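Valline opens robotics workshop to the public

Valline welcomed residents, students and local employers to its robotics workshop on Wednesday, October 4, 2023, for an open day centred on the handling of everyday kitchen items. The program included talks in the main hall, guided tours and demonstrations at the workbenches.

Visitors were received by Maritza Huaranga, Director of Community Programs, who thanked staff for preparing the building while regular work continued.
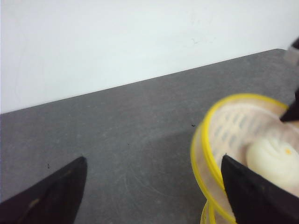
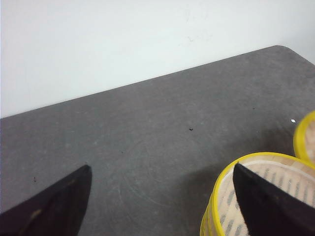
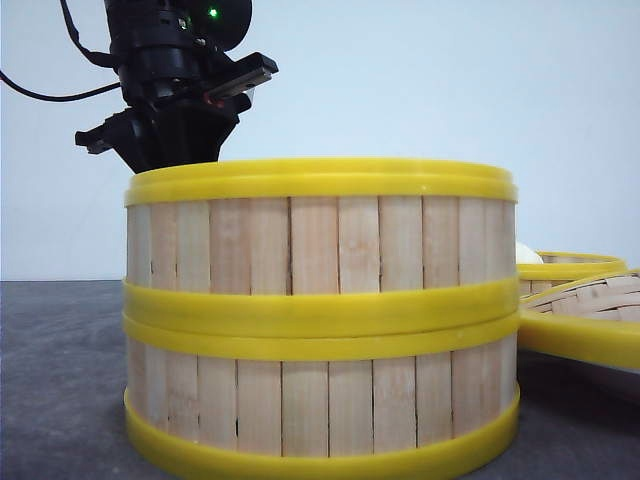

Robotic handling of yellow-rimmed baskets at the workshop bench.

Will the workshop be open to the public again?

A second open day is planned for February. Registration will be offered through the Valline website, with places limited to 300. Schools wishing to bring a class are asked to write to the programs office before registering, so that a tour guide can be assigned to each group.

Attendance at the October event reached 400 over the course of the day. Of these, 95 were secondary students, who took part in a separate afternoon session on careers in automation. The session was led by Ataberk Gezer, a senior technician, and covered apprenticeships, college diplomas and university study.

In her address, Ysaline Baudry, Head of Research, said that household objects remain a demanding subject for the laboratory.

"A basket is light, it moves when it is touched, and no two people put it down in the same place," Ms. Baudry said. "Our teams spend a great deal of their time on tasks that most of us learned as children."

Representatives of Vandenberghe, a catering equipment supplier, also attended and met with staff to discuss the needs of large kitchens. No agreement was announced.

Minor delays occurred on the morning tours when the lift to the upper floor was taken out of service. Valline apologizes to those affected. Visitors who missed the upper floor may contact reception to arrange another time.

Parking at the Skostilar Street entrance will be closed for resurfacing until further notice. Visitors to the building should use the north lot, where 2 accessible spaces are available beside the door.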